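Visiting day at the Mosoti window works

I had wanted to get inside the Mosoti place ever since we bought our house, which has old sash windows in every room and a draft to go with each of them. They only open the shop to the public a couple of times a year, and I missed the October one with a cold. So when the second date came up - Wednesday, November 24, 2021, the day before Thanksgiving, with a pie crust still to make - I went anyway!

It's a 30 minute drive if you don't get stuck behind the gravel trucks, and I got stuck behind the gravel trucks. Parking is on the grass. You sign in at a folding table, they hand you safety glasses and a sticker with your name on it, and then you stand by the coffee urn until there are enough people to make up a group.

Our guide was Kipchumba Muriithi, and he started us in the lumber room, which smelled so good I would have happily stayed there. Boards sit in racks with thin sticks between them so air can get around, and he showed us how to read the end of a board to guess which way it's going to cup. I guessed wrong twice. He told us a board can look perfect and still move on you in its first winter, so they let everything sit in the heated room before anyone cuts into it. A man in our group wanted to argue about kiln drying and Kipchumba let him have his say, very politely, and then we moved along.

The milling room is loud. We got earplugs and mostly watched people's hands. There's a big shaper that cuts the profile on the rails, and next to it a wall of knives, each one ground to match some old window somebody brought in. Knife 137 is from a schoolhouse over in Plornitz and they've kept it even though the school is long gone. I asked if they'd cut a match for ours, and the answer was yes, bring a piece in, even a broken piece, and don't scrape the paint off first.

My favorite stop was the joinery bench. Zyanya Contreras was fitting a mortise and tenon by hand, shaving off a bit, trying it, shaving off a bit more. She let us each push one together. When it's right it goes in with a sort of sigh and you can't get it back out without a mallet (I tried). She also showed us one from a 31 year old sash that had come in for repair, and the joint was still tight even though the bottom rail had gone soft as cake. Water sits on the bottom rail, she said, and people forget to paint the underside. I went home and looked at ours. We had forgotten to paint the underside.

Then glazing, where I learned I've been putting putty on much too thick all these years. You bed the glass first, in a thin layer, and only then do the outside bevel. They use a linseed putty and wait a good while before painting, longer than I have ever waited for anything.

After that came the finish samples, clear and stained and painted, in more shades of brown than I knew about. I was sure I wanted white. Now I keep thinking about the warm ones with the grain showing, especially for the back bedroom, where the walls are gray and could use some cheering up.

Lunch was chili from the Skemenier stand out by the gate, eight dollars with cornbread, and I'd go back for the cornbread alone. I also picked up the Nendent leaflet on storm panels and read it in the car with the heater on. 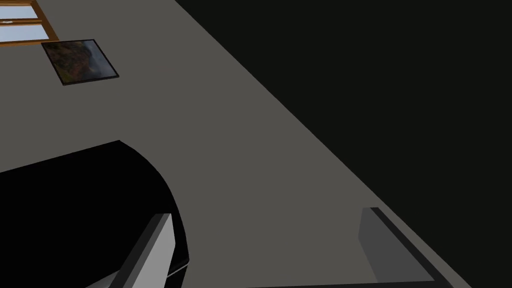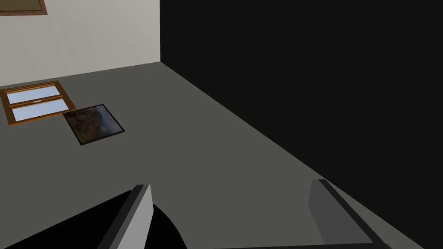
Warm wood against a gray wall, the combination I can't get out of my head.

I still need to get one of our sashes out in one piece and take it over there. My husband thinks we should do the kitchen first. I think the kitchen can wait until spring, as long as the towel stays stuffed in the gap.

Comments

Zyanya Contreras
So glad you came out, and sorry about the trucks! Before you pull that sash, run a sharp knife down the paint line on both sides of the stop or you'll take a strip of the casing with it. And do the underside of the bottom rails on the first dry day you get, even if it's only primer. The bedroom can be stained later, but those rails shouldn't go through another winter bare.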